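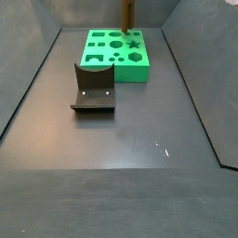
How to Read an Oil and Gas Royalty Check Stub

If you own mineral rights under a producing well, the operator sends you a check with a statement attached. Most stubs carry the same information, though the column order and abbreviations differ from one company to the next. Have your division order next to you before you start.

Step 1. Find the property name and number

Each line belongs to a well or a unit. In the stub used for this page the property is Endstead Unit 2. Match the name and number to your division order. If you are paid on several wells, work through them one at a time.

Step 2. Check the production month

The production date is the month the oil or gas was sold, and it is usually earlier than the check date. Oil is often paid a month or two after sale and gas a little later. A line marked May on a check that arrives in July is normal.

Step 3. Read the product code

Codes vary by company. Look for a key on the back of the stub. Oil, gas and natural gas liquids should be on separate lines, each with its own price.

Step 4. Check volume and price

Volume for oil is in barrels. Volume for gas is in thousand cubic feet, written MCF. Multiply the volume by the price to get the gross value. Our Endstead line shows 1,296 barrels for the whole property. Your share comes later. Small differences are rounding in the unit price.

Step 5. Find your decimal interest

This is a long number such as 0.00312500. It must match your division order to the last digit. Owner gross value is the property gross value times this decimal.

Step 6. Go through the deductions

Severance tax is withheld by the operator in most producing states. Other deductions may cover gathering, compression, processing and transport. Whether the operator can charge you for these depends on your lease and your state, so read the royalty clause before you call.

Step 7. Look for adjustments

Negative lines reverse an earlier payment. A corrected line for the same month normally follows. Add the two together to see the real change.

If something is off

Write to the owner relations department. Give your owner number, the property number, the production month and the line you are asking about. Keep a copy.

Questions about this page go to Lejla Karagiannis.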